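## 4. The Open-Day Demonstration

The sorting cell was shown to the public at the Endbridge open day in December, on the ground floor of the Colton building. The purpose was to observe how visitors with no technical background followed the work of the arm when they were given only a short spoken introduction.

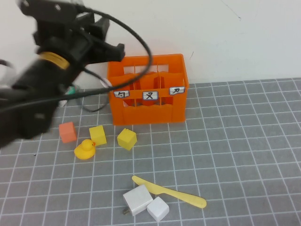 Petro Yatsenko objected during internal review that an open day is a poor place to study understanding, as visitors come and go freely and tend to repeat what the person next to them has said. The objection is a fair one. We did not treat the visit as a controlled study, and the results in this section should be read as field observations that helped us plan the trials in Section 5.

**Figure 1.** The sorting cell at the open day. Small objects, among them cubes, a rubber duck, a plastic knife and a power adapter, lie on the gridded mat in front of the divided crate. Each of the three labels on the crate's front rim carries one handwritten character.

### 4.1 Procedure

Visitors were admitted in groups of 4 and stood behind a rope on the open side of the table. Hannelore Hubmann gave the introduction, which followed a fixed text and took less than two minutes. She told each group that the arm would pick up objects from the mat and place them in the crate, and that the staff would not explain its choices until the end. A-yeong Yeo operated the stop control and kept the written log. Visitors were free to talk with one another, but their questions about the sorting rule were held until the objects had been cleared or the session had been stopped.

Each session lasted no longer than 15 minutes, including questions. The objects were put back on the mat by hand between sessions, with no attempt to repeat an earlier layout. This choice made the sessions harder to compare – a point we return to in 4.3 – but it kept the waiting time short.

### 4.2 Observations

Around 60 visitors completed a session and agreed to have their remarks noted. Most began by watching the gripper and turned to the crate only after the first object had been placed. Several adults then tried to guess a rule from the labels. Younger visitors more often guessed from color or shape, and they were quicker to give up a guess when the next object did not fit it.

Hesitation by the arm drew more comment than any other event. When it paused above an object, visitors commonly said that it was "thinking" or "not sure." The log shows that many of these pauses came from the motion planner and had no link to the sorting decision. Vikas Sisodia had reported a similar confusion in the earlier Pilance visits, where pauses were also read as doubt.

### 4.3 Limits

The log was kept by one person and was not checked against a second record. Remarks made in low voices were probably missed. In the later sessions, some visitors had already watched from the corridor, and we did not record which ones. For the trials in Section 5, the layouts were fixed in advance and the planner pauses were shortened.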